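Ticket 2767
Component: handheld grippers / marker tracking
Reported by: Jabari Gachanja
Status: open, waiting on parts
Affects: Wimau finger set, Lellum finger set (partly)

Summary
Tracked pose of the left gripper jumps when a flat object is lifted and tilted. The right gripper holds steady in the same recordings. First noticed in May, after the change from the Lellum fingers to the longer Wimau ones.

Steps to reproduce
Start the Trastov recorder with both grippers on. Kneel or sit on the floor, take a dinner plate by the rim with the left gripper and raise it a little, then turn the wrist inwards. Watch the left pose in the live plot.

Expected
Smooth path, no step between samples larger than 2 mm.

Observed
Steps of up to 10 mm as the wrist turns. The recorder log gives "pose rejected, ambiguous face" at the same moments. Width reading from the fingers is not affected.

Update 1
Swapped the USB cables between the two units. No change, the fault stays with the left gripper. Swapped the trigger housings as well. Same result. Put the firmware back to build 114 on both sides and got the same log lines, so I have stopped looking at the controller.

Update 2
Ran the plate task again with food on it, as the bare plate gives a lot of glare and I wanted that out of the way. Fault still present. It depends on wrist angle and hardly at all on speed - a slow lift is as bad as a quick one. 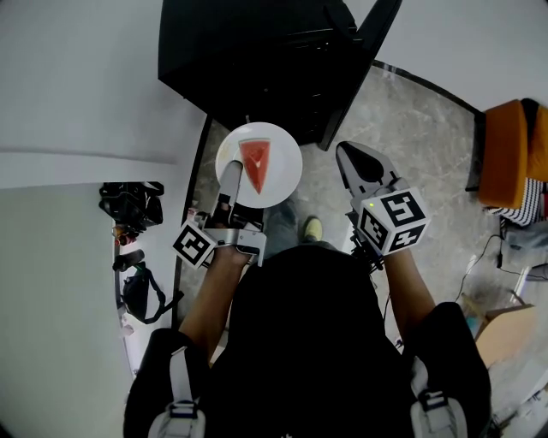
The small cube is the likely cause. With the wrist turned in, the detector has to work from faces seen at a shallow angle, and the solver flips between two answers. The larger cube gives it more pixels per face and it settles on one. I had assumed both cubes would do for close work, based on the Mwakyusa bench test, but that test was done with the wrists level.

Update 3
Fitted the Lellum fingers back on the left gripper, small cube unchanged. Fewer rejected poses but not none. The shorter fingers mean the wrist turns less for the same plate angle, so this hides the fault and does not fix it. For grip alone I prefer the Wimau set. The plate slipped less, and the long finger gets under the rim without scraping the floor.

Workaround
Keep the left wrist as level as the task allows. Discard any take with more than two rejected poses in a row.

Next
Print a second large cube for the left side, redo the offset calibration, repeat with both finger sets. Check that the larger cube clears the forearm when the wrist is fully bent - it may need a longer bracket.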